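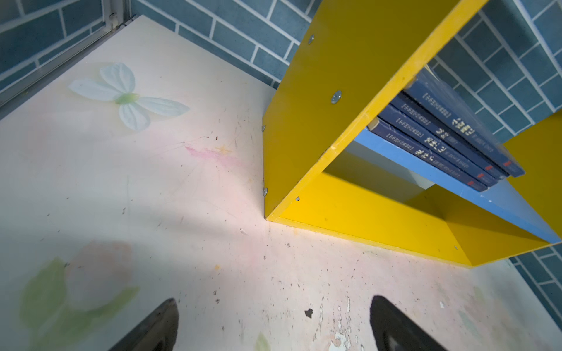 *Wrist camera view with the gripper open in front of the shelf. Four books stand on the blue board.*

# Recording two-arm shelf demonstrations by teleoperation

These steps cover recording the book task on the Bonance cell with a leader-follower pair. Installation of the Dimalton recorder is covered on its own page. You need both leader arms powered, both followers homed, and the wrist and fixed cameras streaming.

## 1. Check the views

Open all streams side by side before moving anything. In each wrist view, both fingertips should be visible with the jaws fully open. If only one fingertip shows, the camera bracket has rotated; loosen it, center it, and retighten.

The fixed camera must hold the whole shelf and both grippers at full reach. Lock exposure and white balance in the camera panel. Auto exposure shifts when a white arm link crosses the view, and the shift ends up in the training data.

Dark covers against a blue shelf give low contrast. Raise exposure until the book edges separate from the board, then stop. Do not correct it afterward in software.

## 2. Align leaders and followers

1. Put both leader arms in the rest pose.
2. Run `amin align --arms 2`.
3. Wait for both status lines to read `ok`.
4. Squeeze each leader trigger once and confirm that the matching gripper closes.

If the left trigger closes the right gripper, the ports are swapped. Fix the port map in the config file. Swapping the cables works until the next reboot.

## 3. Set the start state

Each episode starts from a layout on the task card. Place the books by hand with the followers disabled. The cards use three kinds of placement:

- upright on the lower shelf, spines out
- flat on either shelf
- stacked on the floor mat, edges not aligned

Vary position between episodes by a few centimeters. Keep the shelf itself fixed. If it has moved, return it to its mark before recording again, and discard any episode in which it shifted.

## 4. Record

Start the episode from the foot pedal, then pause for one second before the first motion. Move at a steady speed. Long hesitations are worse than a slow approach, so plan the grasp before starting.

For a book lying flat on the lower shelf, bring the arms in from opposite sides and keep both wrists below the upper board. One arm holds while the other adjusts. Do not close both grippers at the same time unless the card calls for a two-handed lift.

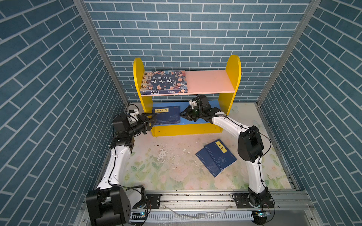

*Fixed camera view: grippers facing each other at the lower shelf, two books stacked on the mat.*

Watch the elbows as well as the grippers. With a forearm extended toward the shelf, its elbow can sit close to books on the floor. Back out along the approach path before turning the base.

End the episode with the pedal after both arms are clear of the shelf. The recorder stops by itself at 800 steps. An episode that reaches this limit is marked `timeout` and should be deleted.

## 5. Review and label

Play back every episode at double speed. Keep it if the final layout matches the card and no view dropped frames. Recoveries from a missed grasp are kept and tagged `recovery`.

Upload with `amin push`. The Cascombe set held 2,919 accepted episodes at the last export. Send card corrections to Helju Bite and port map problems to Seung-woo So.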